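Subject: Re: [brastero-homes] musty towels, hard water, front loaders

On the list someone wrote:

> We moved to Nimavley in February and the towels come out smelling
> like a pond. Same soap we always used, same warm cycle. Is it the
> water up here or is it us?

Bit of both, I'd guess! The water in Nimavley is very hard (I have the kettle to prove it) and hard water makes people pour in more soap, and then the soap never rinses out. I did that for over 20 loads before I caught on. Start by cutting your soap in half and see how the towels feel.

Next thing is the rubber. Pull the fold back with your fingers and wipe in behind it, all the way around, and get the bottom twice.
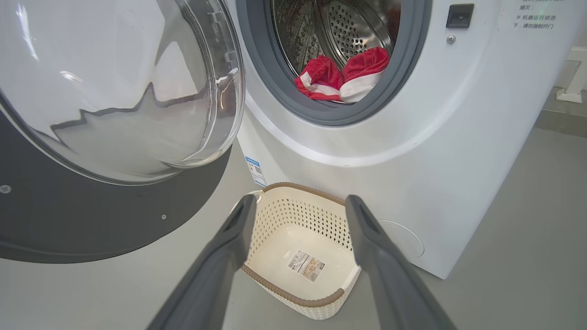
Door open, with the gasket and drum.

I use a rag and plain white vinegar for the wipe, then run the hottest cycle with nothing in it. Leave the door open afterward - overnight if you don't have a cat.

As for the softener, skip it on towels. The Hoàng laundromat over in Vakis has a sign up saying the same, and their towels are lovely.

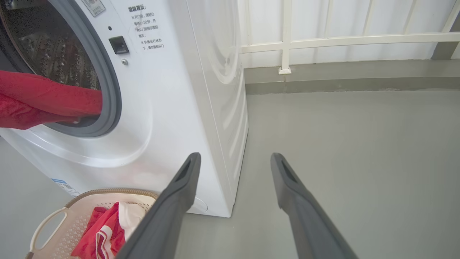 Reds and darks I still do cold, with the short spin, and they've never had the smell anyway. It's always the towels and the bath mat (ours is 200 years old by the look of it).

If none of that helps, check the little drain filter. Mine had a sock in it and two hair ties. Put a tray under before you unscrew it, please learn from my kitchen floor.

Let us know how the half dose goes!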